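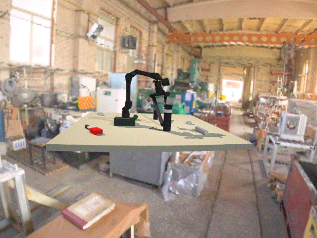
Lorkthorpe library to stay open late four nights a week

By the Presora Community News Desk
Aug 12, 2020
Last updated: 4:15 p.m.

LORKTHORPE — The Lorkthorpe Public Library will keep its doors open until 9 p.m. Monday through Thursday under a new schedule paid for by a grant from the Castellanos Fund. Friday and weekend hours stay the same.

The change follows a survey of cardholders carried out this spring. The library received 703 replies. Evening hours were the most common request, ahead of more parking and a larger large-print section.

The grant covers staff wages and utilities for one year. It also pays for 40 new study chairs and repairs to the heating in the Barnico Street reading room, where work is already under way. The reading room will stay closed until the end of August. Patrons can pick up held books at the side entrance during that time.

Face coverings are required inside the building, and no more than 139 people will be allowed in at once. Computer sessions are limited to one hour and should be booked by phone.

The library is also adding 185 titles to its audiobook collection. These can be borrowed with a regular card — no separate sign-up is needed. Cards that expired after March have been renewed until the end of the year.

Late fees remain suspended. Books may be returned at the front desk or in the outdoor drop box, which is emptied every morning.

Comments

mapleside_reader: Good news for those of us who work days. Is the drop box on Barnico Street coming back too?

TJ40: I asked for parking. Oh well.

quiltsandbooks: Does the 9 p.m. closing include the children's room? The phone line was busy when I tried.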